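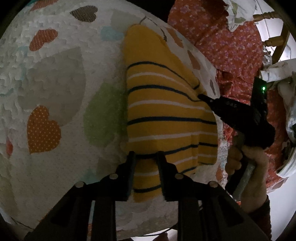

I have a folding problem, and the problem is knits. Shirts I can do. Tea towels I can do in my sleep. But give me anything stretchy with stripes on it and I'll be standing over the bed at nine at night, muttering, trying to get one edge to sit straight while the other one wanders off on an angle.

It's April, so the big swap is on in our house. The summer stuff goes up on top of the wardrobe and the woollies come down, and for a couple of days every flat surface is covered in jumpers. I do all my folding on the bed because it's the right height for my back and the quilted cover grips a bit, so things don't slide around while you're working on them. (The dining table is hopeless for this. Lovely and flat, slippery as anything.)

The mustard one with the navy stripes is the one that always gets me. I love it to bits, it's the most cheerful thing I own, but stripes are merciless! With a plain jumper you can be a centimetre or two out and it still looks like you know what you're doing. With stripes, every wonky fold shows up as a line that doesn't meet its mate. You tuck a side over and suddenly the navy bit is sitting next to the pale bit and it looks like a badly hung roll of wallpaper.

My friend Hayley Catterall folds for a living, more or less. She did six years in a knitwear shop called Burnik before the kids came along, and she reckons she got through 200 jumpers on a bad sale day. I made her give me a lesson over a cup of tea and I've been trying to stick to it ever since. Her way goes something like this. Lay it face down and smooth it from the middle out with your palms, no tugging. Bring one side in to about where the middle of the shoulder is, then fold the sleeve back on itself so it runs straight down. Same again on the other side. Then fold up from the hem, in halves if it's thin or thirds if it's chunky.

Where I go wrong is the second side. The first one goes over beautifully and I get cocky, and then the second goes over on the diagonal and I end up with a long wedge instead of a rectangle. Hayley's fix is to pick one stripe near the bottom and use it as your ruler – line the folded-over bit up with that one and let the rest do what they like. It does help. It doesn't help as much when the knit has stretched more on one side than the other, and mine definitely has, thanks to a whole winter on a hanger a few years back. Don't hang your knits, people. I know you know. I knew too.

I also bought a set of fabric storage boxes from Zelisley, $40 for the lot, and I'm in two minds. They're a good size and they hold their shape, but the lids are fiddly and the zips feel like they've got one more season in them. Elīna Mockus from my craft group uses old pillowcases, one per person, with a bit of cedar thrown in, and her jumpers come out looking better than mine. So there's $40 I could have spent on yarn.

A couple of you asked about rolling. I tried it last year and for T-shirts it's great, but my thicker knits came out with a sort of permanent wave across the tummy and I spent half of May steaming them. Flat for me from now on, heaviest at the bottom, and the mustard one on top where I can grab it.

I've still got the kids' drawers to do, plus a bag of odd socks I'm pretending I haven't seen. If you've got a trick for turtlenecks, pop it in the comments, would you? Mine always flop over sideways and take the whole pile with them.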